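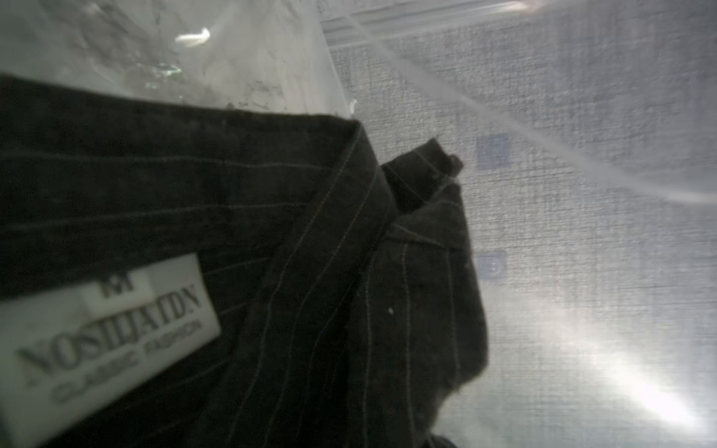 Pinstriped garment in a clear plastic bag, white label at lower left.

Arum Poetry Anthology - progress report, September
To: Viola Bortolotti, Kundmont Fund
From: Chaminda Saha, editor

Quick one, I'm between proofs.

Where we are. Volume one is typeset, 360 pages with the index. Longer than the plan you signed off. The Tilumstead section grew - we took in the late sonnets after all, Samah found clean copies and it seemed daft to leave them out. Volume two is selected but not ordered. Almost 200 poems on the longlist when we started cutting, the shortlist is with Dušan Kratochvíl now.

Translations. Samah Ouali has finished the river poems and the letters in verse. The three psalms are still in draft. She is not happy with the second one and neither am I, the refrain goes flat in English. She wants another month. I said yes.

Permissions. All cleared for volume one exept the Trajkovski estate, who answered on Tuesday and want to see the introduction first. Sent it same day. No reply yet. If they refuse we lose four pages and the section closes on the harvest poem instead, can live with that.

Introduction. Vikas Mishra's second draft is in. Much better. Still too much on the poet's schooling, not enough on the meter. He is cutting.

Money. Typesetting came in under. Paper over, because of the extra pages. Translation fee as agreed. Nothing moved between lines without asking you, but I would like to move the launch reading money to printing - can we talk? A reading at the library costs us next to nothing.

Next. Trajkovski answer. Psalms. Order of volume two, then first proofs to you for for comment. Printer's slot is held but not paid.

Sorry the spreadsheet is late, it follows tonight.

Chaminda

Comments (3)

Viola B.
Thanks. Fine with the extra pages. Call me re the reading money, I need it in writing before it moves.

Samah
The second psalm has a new refrain as of this morning. Don't typeset the old one please!!

D. Kratochvíl
Shortlist is still too long by a dozen or so. I'd drop most of the birthday verses. Will send marks.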